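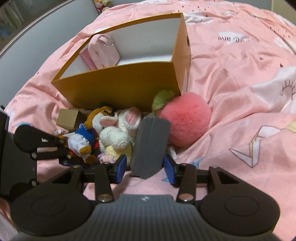 Chapter 4
Sorting and Storing Small Belongings

Most homes hold far more small things than large ones. A bedroom may have one bed, one dresser and one chair, but the soft toys, purses, keepsakes, boxes and packets in the same room can run well past what anyone would care to list. Large pieces stay where they are put. Small ones travel. They end up on the bed, under it, behind the radiator and in the pockets of winter coats, and most of the daily work of keeping a room in order is the work of bringing them back.

In Chapter 3 you looked at clothing and linens, which can be folded flat and stacked. The belongings in this chapter do not fold. A stuffed rabbit with long ears, a furry pom-pom and a toy handbag with a stiff handle all take up space in different ways, and a method that works for towels will not work for them.

After studying this chapter, you should be able to:
choose a work surface and set up a sorting job
group small belongings by how they are used and how they are made
match a container to its contents
pack a box of soft items without crushing them
write a label another person can follow

Words to know: work surface, keep group, container, fill line, nesting, inventory label

4.1 Where to Sort

Sorting needs a surface. It should be clean, wide enough to spread things out, and at a height that does not strain the back. In a bedroom the best choice is often the bed. Smooth out the sheet if you have the patience, though a few wrinkles do no harm. A soft surface keeps round objects from rolling away and protects anything breakable. It has one fault: small, flat items slide into the folds of the fabric and are missed. Run your hand across the whole sheet when you finish.

The floor is the second choice. It gives more room but is hard on the knees, and dust clings to yarn and plush. A table works well for jobs with many tiny parts, such as beads or buttons.

Bring the empty container to the work surface before you begin. People who sort first and look for a box later often leave the piles overnight, and by morning the piles have become one pile again.

4.2 Making Groups

Start by taking everything out. Then divide the belongings into groups. For a child's room, use these:

Soft toys. Plush animals, crocheted and knitted figures, pom-poms.
Pretend-play items. Toy handbags, play food, doll clothing.
Closed boxes. Anything that arrived in a box and still lives in it.
Packets. Small items in plastic bags or wrappers.

Handmade toys deserve a second look. Crochet is built from loops, and a loop that catches on a clasp or a zipper can pull a whole row out of shape. Keep yarn toys away from anything with metal parts or sharp corners. Factory-made plush has a woven or knit backing and stands up better to rough handling, but long fur mats down when pressed for months at a time.

Boxes should be opened once, even if you are sure of what is in them. An empty box takes up as much shelf space as a full one.

4.3 Choosing the Container

A cardboard box is cheap, light and easy to stack. Its weak points are moisture and the bottom seam. For soft toys, which weigh little, the seam is rarely a problem. A box with a smooth, pale inner wall makes it easier to see what has settled at the bottom. A small hole in the side lets in some air, though it will also let in insects if the box goes to an attic or garage.

Pick a container that your items fill to the fill line, an inch or so below the rim. A box that is too large invites odds and ends. One that is too small gets forced shut, and the toys on top stay flattened.

Place stiff things against the walls. Lay long-eared animals on their sides with the ears along the body. Put small figures in the gaps between larger ones, and leave packets until the end so that they can be found without digging. 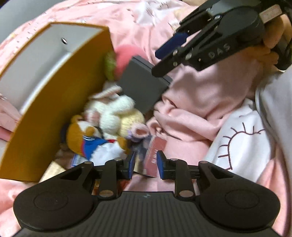 Packets should go in a bag of their own before any toy goes near the box, in the view of Kartini Menon, who would sooner lose a minute at the start than feel around under a heap of rabbits for something the size of a cracker. Either order is acceptable in the exercises for this chapter. Choose one and keep to it, so that your partner can check your work.

4.4 Labels

A label should tell a person who was not in the room what is in the box and where it belongs. "Toys" is too short. "Soft toys, small, bedroom shelf" will do. Write on one end of the box as well as the top, since the top is hidden as soon as another box is stacked on it. Add the month if the box is going into storage. A box marked December can be opened and checked the following December.

Before You Read On

Choose one drawer, basket or shelf at home. On Saturday, empty it onto a work surface and sort the contents into no more than 4 groups. Write down the name of each group and one item you found hard to place. Bring your notes to class. You will need them for Activity 2, where you will draw up a packing plan and trade it with a partner.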